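Meinrad Hauser
My landlord has replaced the laundry room's coin slots with an app. I would like to tell you about my evening.

1. The app is called Zandus. To wash a pair of jeans I had to give Zandus my birthday, my phone number and permission to know where I am at all times. I am in the basement, Zandus. There's no signal in the basement.

2. So you load the washer, go up to the lobby, press Start, and run. You get 50 seconds before it decides you've lost interest. I'm on the third floor and I have never been fast.

3. A wash used to cost six quarters. It's now $1.85, but you can only add money in lumps of $10, so there will always be a little left in there. I picture it as a lake. Somewhere in Holtalville a man has a boat on it.

4. Called the help line. Was told I was number 286. Hung up, called back, was told I was number 286. Starting to think that's just my name there.

5. Dryer update: it ran, it charged me, and the app sent a notice saying "Your load is complete!" while I was standing there holding a soaking towel.

6. The old machines took quarters and a firm kick. I had a jar for the quarters. I still have the jar, and it's full, and the bank branch on Paststead closed in January, so I guess I'm a collector now.

7. Zandus would like me to rate my wash. There's no option below 3 stars. I've given it 3 stars and hung the jeans over the shower rod. 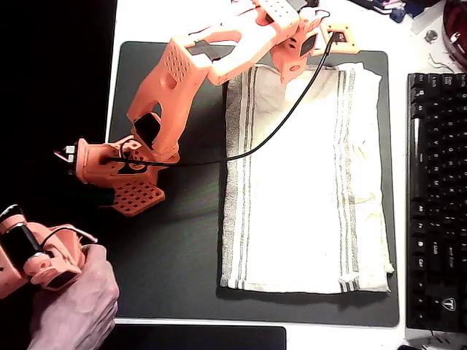

Nghĩa Vi
We got the same app in our building last year. If you let the balance drop under a dollar it tops itself up, so go into settings and shut that off tonight. And keep the quarters, the air pump at the gas station still takes them.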